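Contact Phase Segmentation for Hand-Held Gripper Demonstrations
Final project report, Skilletari software track

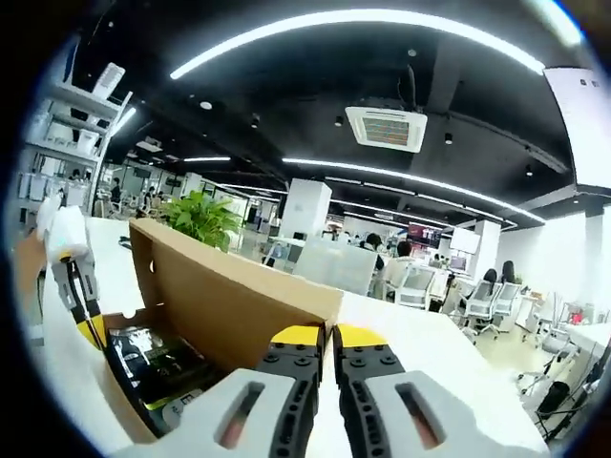
The purpose of this project was to design and test a software module that divides a recorded demonstration into phases before the recording is used to train a manipulation policy. The module, named Betel, reads the video and the finger-width signal from a hand-held gripper and assigns one of four labels to every time step: approach, close, carry, and release. Previous student groups trained on whole recordings without labels, and their policies often closed the fingers too early. The task chosen for this report was removing small packages from an open cardboard box on a desk. The yellow pads on the fingertips are useful to the software, as they stand out clearly against the light brown cardboard and can be found by a simple color threshold even when the two tips nearly touch. A second gripper with the same kind of yellow pad may also enter the view from the side, and the tracker has to tell the two apart.

1. Background

A policy trained by imitation learns to repeat the motion of the person holding the tool. When a recording contains pauses, corrections, and changes of grip, the policy treats all of them as equally important. The project advisor, Phúc Diệp, proposed that the recordings be segmented automatically and that each phase be given its own weight during training. An earlier tool at Skilletari, called Tăng, already performed a form of segmentation, but it relied on finger width alone. It failed whenever the fingers were narrowed before they reached the object, a habit shared by most of our demonstrators.

2. Data

The data set consists of 356 demonstrations recorded in an open-plan office. Of these, 61 were set aside for testing and were not examined until the final evaluation. Recordings were made with the ordinary office lighting and with other people working in the room. No attempt was made to clear the background. Each demonstration in the test set was labeled by hand by two members of the group, and differences were settled by discussion.

3. Method

Betel operates in 3 stages. The first stage locates the yellow pads in each video image. Since the camera is fixed to the tool, the pads of the held gripper always appear in the same region, and any yellow area outside that region is rejected. The lens bends straight lines strongly near the border of the image, so positions are converted to viewing angles before any distance is measured.

The second stage compares the motion of the pads with the motion of the area between and directly ahead of them. During approach, this area grows and shifts. During carry, an object held between the tips stays almost still relative to the pads while the background continues to move. This comparison supplies the information that finger width cannot.

The third stage is a small recurrent network that receives the width signal and the motion values and produces the phase label. A minimum duration was imposed on each phase to prevent rapid switching between labels. The training code was written in Python, and the labels are exported in the format read by Alura, the training program used by the other groups in the track.

4. Results

On the test demonstrations, Betel placed the boundary between approach and close more accurately than Tăng in most cases. The median error at this boundary was 40 milliseconds, which was judged sufficient for weighting. The boundary between carry and release was less reliable. When a package was lowered slowly, the network often reported release before the fingers had opened.

Two sources of error deserve mention. The inside of a cardboard box is dark where the walls are shadowed, and a dark package lying there offers few features for the motion comparison. In addition, a finger can cover part of the package during the last portion of the approach. The second stage then measures the motion of the box floor and assigns it to the package. Raising the exposure helped with the first problem — at the cost of washing out the white desk — and had no effect on the second.

Training with the phase weights was completed for one policy only. It closed the fingers later than the unweighted policy when replayed on stored data. Trials on a robot arm were not part of the project, and no claim is made about success in physical operation.

5. Limitations and further work

The color threshold was tuned for yellow pads under one set of lights. It should be replaced by a learned detector before the module is used elsewhere. All demonstrations used one hand, although the rejection rule in the first stage was written with a second tool in mind. Two-handed recordings would require the phases of both grippers to be labeled together, and the present network has no means of doing so.

The source code and the hand-labeled test set were submitted to the track repository on 2018-12-21. Installation steps are given in the readme file, and the threshold values are stored separately from the code so that they can be changed without retraining.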